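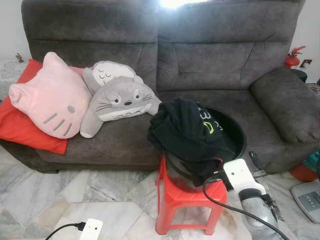 The sofa crew, left end, with the little red stool on duty out front.

Sat 20 June

So the sofa has been here for 8 months now and I still haven't written the post I promised back in October, when it arrived and I was too busy trying to get it through the front door to take notes. A few of you asked in the comments whether I'd buy it again and how the fabric is holding up, so I finally sat down (on it, obviously) to type this out.

Quick recap for anyone new. We had a two-seater from Dammont that sagged so badly in the middle that whoever sat down first got rolled on by whoever sat down second. I looked at sofas for ages. I had a spreadsheet! In the end I went to the Pivetti showroom out by the highway and sat on everything they had, and this one won because the back is tall enough to lean my whole head on. It was $958 with delivery, which I thought was fair for something this size. The delivery guys would only bring it as far as the porch, but that's a story for another day and also my shoulder still has opinions about it.

The color is somewhere between gray and brown. On the tag it was called something silly, like mushroom dusk. In the morning when the window light comes over the back it looks almost silver up there, and by dinner it's plain old brown. I wasn't sure about it for the first week. Now I love it, mostly for how well it hides crumbs.

Does it wrinkle? Yes. The fabric creases where people sit and the arm gets all bunchy near the front. If you like a crisp, smooth sofa, get something else. I used to go around tugging it straight every night and I've quit doing that, life is short. The two big back cushions I do plump up on Sundays — a few good whacks and they stand up again.

Now the cushions. I had a plan, and the plan was tasteful. I bought a bright red cushion from Folik because I wanted one pop of color against all that gray-brown, and I had a couple of linen ones picked out to go with it. Then the pink Hello Kitty cushion came down from upstairs for a movie night and never went back up. Then a Totoro. Then another Totoro, this one with his eyes closed, so now there's a sleepy one who lives at the back and a wide-awake one who flops all over the seat with his arms out like he pays the mortgage. The linen ones are still in my cart. The red cushion, my one grown-up purchase, spends most of its time squashed underneath Hello Kitty.

And you know what, I've come around. The big awake Totoro is the best lumbar pillow I've ever owned. I've read up to 100 pages in one sitting with him jammed behind my back and stood up with no creaking at all. The sleepy one is better for naps. Hello Kitty is more of a lap pillow, good for resting a bowl of popcorn on (put a napkin under it, ask me how I know).

The other thing people ask about is the stool. It's just a red plastic stool, nothing fancy, I paid 3 dollars for it at the Dixit closing sale and it's had more use than the coffee table we gave away. Feet go on it, mugs go on it, it gets carried off to the kitchen when I need the top shelf. I keep thinking I'll get a proper ottoman in a matching fabric and then I put my tea down on the stool and forget all about it again. It does match the Folik cushion, so I'm calling that a color scheme.

A few practical bits for the folks shopping right now. I vacuum the seat with the brush attachment every other week and that gets nearly everything. Coffee came out with dish soap and cold water, blotting only, no scrubbing. Plushies get a cold wash inside a pillowcase and then a whole day on the drying rack, maybe two for the Totoros, they hold a shocking amount of water. Measure your doorway — measure it twice, and measure the hall behind it too.

Would I buy it again? Yep. I'd pay extra for the indoor delivery, though. Next up is the rug question, so if you have one that survives kids and tea, tell me what it is in the comments.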